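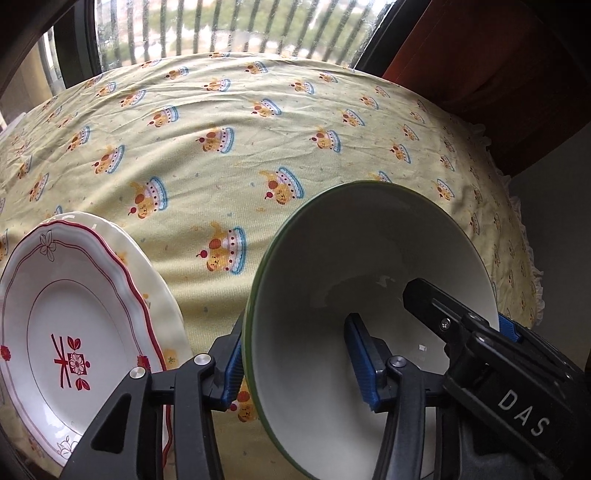
九月の終わりに食器棚の扉が閉まらなくなった。正確には、閉まるのだが、閉めると中で何かが鳴る。鳴るたびに家族が私を見る。器を買ってくるのは私だから、という理屈らしい。それで先日、窓ぎわのテーブルに中身を出して、残すものと手放すものを分けることにした。淡い黄色のクロスを敷いたのは、天板に傷をつけたくないという殊勝な気持ちからである。まず緑の縁の大きな鉢。内側はつるりと白く、光をよく返す。サラダにも素麺にも大きすぎ、客が来たときだけ出番がある器だが、その客がめったに来ない。では手放すかというと、来たときに困る。こうして最初の一点から「保留」が生まれた。

前号で「秋は器を減らします」と書いてしまったので、今号はその報告である。読者の方から「楽しみにしています」という葉書を二通いただいた。人が物を捨てるところを見たい方が、少なくとも二人はおられるわけだ。

次は皿。赤い波形の縁の白い皿を、クリーム色の皿に重ねてある。重ねたときの具合がよくて、それだけの理由で長年いっしょに置いてきた。問題は、重ねて飾る皿には料理が載らないことだ。載せれば赤い花の模様が隠れるし、下の皿にいたっては縁しか見えない。皿としての務めを果たさぬまま、わが家で一番よい場所に住んでいる。うらやましい身分だと思う。

この二枚は、坂の下の古道具屋ビタフスカで別々に買った。店主のラディ・バログンさんは商売気のない人で、こちらが皿を手に取ると「家にもうあるでしょう」と言う。ある、と答えると「じゃあ置いていきなさい」と言う。置いて帰った皿が翌週もまだ棚にあると、こちらは運命を感じて買ってしまう。あれは商売気がないのではなく、たいへん高度な商売なのかもしれない。下の皿は五百二十四円だった。端数の由来を尋ねたが、教えてもらえなかった。
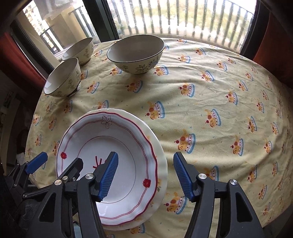
草花の絵の鉢は、もっと厄介である。大きいのがひとつ、小さいのがいくつか、どれもクリーム色の肌に枝や葉が描いてあって、揃いのような顔をしている。顔をしているだけで、絵柄はひとつずつ違う。こういう器は一つ抜くと残りが急に寂しくなる。大きい鉢だけ残そうかと言ってみたら、娘に「じゃあ小さいのは誰が使うの」と訊かれた。使う人がいないから減らすのだ、と答えるべきところで、私は「煮豆とか」と言った。その日から煮豆を炊く係は私になった。

煮豆はともかく、小鉢の側にも言い分はあるだろう。棚の奥に押し込んでおいて、使わないから要らないというのは、会議に呼ばなかった人を欠席がちだと責めるようなものだ。そこで置き場所を変えた。大きい鉢を奥、小さい鉢を手前。これで手が届く。届くようになったら使うようになり、使うようになったら、当然ながら手放せなくなった。片づけの本には、この現象への対処が書いていない。少なくとも、私が図書室で借りた本には。

クロスのことも白状しておく。子犬とさくらんぼの柄である。大人が真剣に持ち物の整理をする場にふさわしいかどうか、意見は分かれると思う。敷いているあいだ、耳の茶色い子犬にずっと見上げられていて、器を「手放す」側へ動かそうとするたび、どうにも気がとがめた。次回は無地にする。もっとも、無地のクロスは持っていないので、買うことになる。減らすために増やすのかと妻に言われたが、道具への投資と考えている。

さて、成果である。手放すことに決めたのは、持ち手の欠けたマグカップと、ふたの行方がわからない急須の二点だった。合わせて二時間以上かかっている。急須については、箱に入れたあとで流しの下からふたが見つかり、現在、再審の手続き中である。

棚の扉はまだ鳴る。ただし鳴り方が変わった。以前はがちゃんだったのが、かちん、になった。妻は同じだと言うが、私には違って聞こえる。

なお、同じように器を抱えておられる方へ。器の持ち寄り会を、今年もオムヴィル集会室で開きます。要らない器を持ってきて、欲しい器があれば持って帰るだけの会です。新聞紙と袋は各自でご用意ください。欠けたものは受け付けられません(マグカップの行き先がなくなりました)。昨年、一箱持ってきて二箱持ち帰った者がいたとのことで、今年は「持ち帰りは持ち込んだ数まで」という決まりができました。その者には、私からよく言っておきます。

急須のふたが本当にあの急須のものだったかどうかは、次号で。

(二〇二五年十月二十一日 記)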